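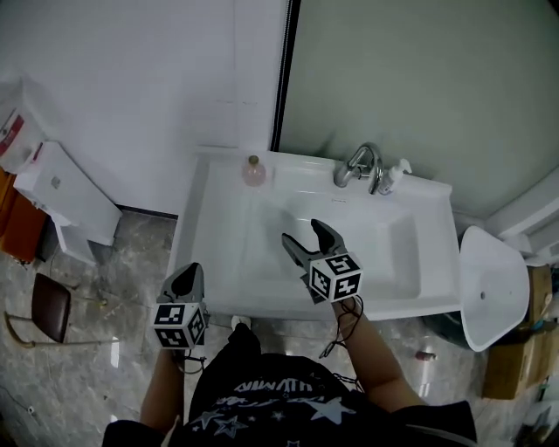
Page last changed: Wednesday, May 13, 2026

2 min read

The Washroom at Lanier, So Far

When we took on the ground floor at Lanier, the washroom was described to us as "functional". Manju Rastogi, who has to share it with the rest of us, asked which function. This page is where we put the pictures as the work goes on, mostly so that relatives will stop asking for them by text.

First up, the new basin. White, rectangular, with the bowl over to the right and a good flat stretch on the left for putting things down on. It took 12 days to arrive and I had begun to think of it as a rumour. The chrome tap is a single lever, after a long campaign by Aniela Wilczyńska against anything with two. The soap has taken up its post beside it. The little pink bottle with the gold cap has claimed the far left corner, and I expect it will outlive us all.

The wall behind is a pale grey-green. I wanted plain white. We looked at 3 sample cards over a weekend and I was outvoted, and I now tell visitors it was my idea. The dark strip running up from the basin marks the place where the green gives way to white, and where the argument did too.

Over on the right is the pedestal basin, leaning at the angle of a man waiting for a bus. It isn't fixed to anything. It cost £134, it has a perfectly nice drain hole, and no two of us agree on where it should go. The cardboard boxes by the wall are keeping it company. I have promised to flatten them in June.

Still to come: a mirror, a hook that stays up, and a decision on the pedestal. Spending so far stands at almost £394, biscuits not included.

Contact: Aniela or Manju, Lanier ground floor | © Lanier Washroom Pages | Back to top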